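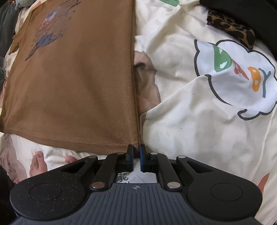 Kandelden folks are getting paid to fold laundry this winter

By Darcy Nguyen

I have folded a lot of T-shirts in my life and until last week I had never once been told I was doing it too fast.

The person telling me was Bronwyn Fairweather, who runs data collection for Callel, the small robotics company that moved into the old shoe store on McIntyre Street in January. Callel wants a robot that can deal with clothes. To teach it, they need people (regular people, in regular bedrooms) to do the folding first, using a hand-held gripper with a camera on it. So they've been signing up households all over town, and after my neighbor told me she'd been doing it in the evenings in front of her shows, I called and asked if I could come try.

They said yes! They also said to wear sleeves that don't dangle.

The gripper is heavier than I figured, though not awful. You hold it, you squeeze, and two fingers at the far end close on whatever is between them. There's no motor doing the job for you. What the company keeps is the video from the gripper's point of view, along with a record of how it moved through the air and how wide the fingers were open at each moment. The learning system, which they call Eron, gets trained on all of that. Later on, a robot arm with the same kind of fingers is supposed to look at a shirt on a bed and have a decent idea of what to do next.

Every fold is its own little recording, and they call each one an episode. Mine went like this: lay the shirt out flat, step back, press the button, wait for the beep, go in for the hem. Pinch a corner, lift, carry it over, let go. Then the other side. Then in half. Beep again and you're done, unless you dropped it, in which case you keep going and fix it, with the recording still running.

I asked about that, because I dropped it plenty. Joon-young Tak, one of the engineers, was very cheerful about my drops. He told me a good recovery is worth a lot to them. If Eron only ever sees shirts that get picked up perfectly the first time, it has no clue what to do when a corner slides loose, and corners slide loose constantly. What he doesn't want is somebody reaching in with their free hand to straighten things out. I did that too, twice. Those got thrown away.

The corner is the hard part, by the way. You'd think the folding would be, but no, it's getting one layer of fabric between those two fingers without also grabbing the sheet. A thin hem lying flat on a soft bed just sort of sinks into it. My neighbor's trick is to come in low and slide toward the shirt a bit before squeezing, and once I copied her I did a whole lot better.

So why not do all of this in a nice clean lab with a white table? I asked Youssra Metwally, who looks after the recordings once they come in, and she said they started out that way. The first batch was 481 episodes, all on the same table at the office with the same stack of plain shirts. Eron got pretty good at that table. Then they took it to Bronwyn's apartment and it tried to pick up a flower printed on her comforter.

Since then it's been real homes only. Cartoon sheets, striped sheets, leopard print, bad lamps, shirts with big graphics on the front, whatever people own. Youssra says busy bedding is some of the most useful stuff they get, and that nobody should tidy up or swap in plain sheets on the company's account. (Music to my ears. She has not seen my bedroom.)

So far 63 households have signed up, and each one gets a gripper for six days along with a charger, a sheet of instructions and a phone number for when the thing won't beep. You're paid per accepted episode. Bronwyn asked me not to print the rate while they're still adjusting it, but my neighbor told me hers covered the heating bill and a pizza. A steady person gets through around 167 episodes in a loan period. I did 11 in an hour and had to go lie down, on the bed I'd been folding on, which messed up the last shirt.

Not everyone in town is sold on it. Wichai Kamolrat, who owns the laundromat two doors down from the Callel office and does wash-and-fold by the pound, told me he'd looked into it and decided against joining. He has two people folding for him now and he wants to keep having two people folding for him. He also thinks the robot is a long way off. He timed himself on a T-shirt for me while we were talking, and I barely got my pen out before it was done. I passed that along to Joon-young, who laughed and said Eron currently takes a couple of minutes per shirt on a good day, and that he would not want to race.

I did bring up privacy, since this is a camera going into people's bedrooms. Bronwyn says it points down past the fingers the whole time and only records between the beeps. There's no sound kept. Anyone can go through their own episodes before handing the gripper back and delete whatever they want, no questions asked. Youssra's group also looks over what comes in and pulls anything with a face or a piece of mail in it. I watched a few of mine on her laptop and they were mostly fingers and fabric, plus one long stretch where I'd apparently forgotten what I was doing.

Shirts are the whole job for now. Towels come next, then pants, and then fitted sheets, which got a groan out of everybody in the room, me included. Joon-young says he can't teach a robot to fold a fitted sheet until he finds a person who can do it, so if that's you, please call them.

Sign-ups are open through the end of March at the McIntyre Street office, from 10 a.m. to 4 p.m. You need to be 18 or over and have a bed or a big table to work on, plus at least five shirts of your own in different colors. Short sleeves are easiest for beginners. There's a practice session before they send you home with a gripper, and it takes about half an hour, or closer to an hour if you talk as much as I do.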